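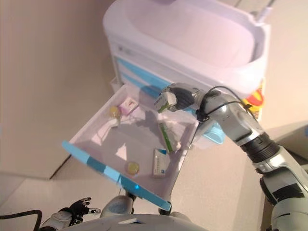 About Gralulow

Gralulow helps clinics, care homes and dispensing rooms plan the purchase of robots and other automated equipment. We write requirements, compare quotes, build budgets and sit in on acceptance. We do not manufacture anything and we take no commission from those who do. Our fees are paid by the buyer and are quoted before work starts.

The company has offices in Buvuna and a test room in Drollholm. The test room holds ordinary ward furniture, a stock of packaging, and whatever equipment is under assessment that month.

What a budget covers

The purchase price of an arm or a two-armed unit is the figure most clients arrive with. It is seldom the figure that decides the project. Our standard budget sheet, called Ambrose, carries separate lines for hands and grippers, spare parts, electrical work, floor space, staff training, software renewal and disposal. Each line has an owner and a date by which the number must be firm. Lines without a firm number stay open and are shown as open in the total.

Ambrose is issued as a spreadsheet. Version 2 is current. It prints on paper without losing columns, which hospital finance offices still ask for. 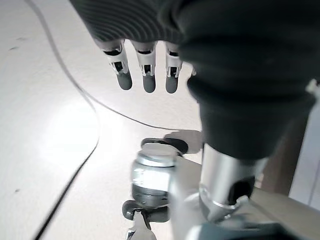

Hands and other end tooling get their own section in every plan we write. They wear at a different rate from the arm, are often quoted by a different supplier, and may have a longer lead time. We ask for prices on the smallest part that can be replaced on site. On a hand built with segmented fingers and dark rounded tips, for instance, the quote should state whether a single tip can be bought, or only a finger, or only the hand. Sleeves and coverings go on the same list, with a price and a lead time for each. Cable routing across work surfaces is costed under installation.

How we set a trial

A trial is planned before the equipment is ordered and is written into the purchase contract. The tasks come from the client's own work - opening a drawer, placing a carton, picking up a small round container - and are run on the client's own furniture where it can be moved. We record 472 handling attempts per task as a minimum. The supplier sees the task list in advance. The pass mark is agreed in writing and does not move afterward.

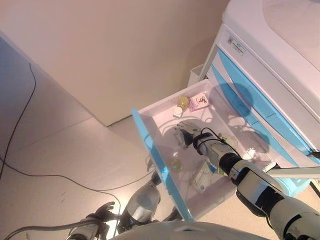 Fees and terms

Initial review of a single proposal: $3,057, fixed.
Full plan with budget sheet and trial specification: from $4,000.
Travel outside Drollholm is charged at cost.

Plans for the autumn budget round should reach us by the end of September. Requests received later are scheduled for the following round.

Page last revised 2018-01-26.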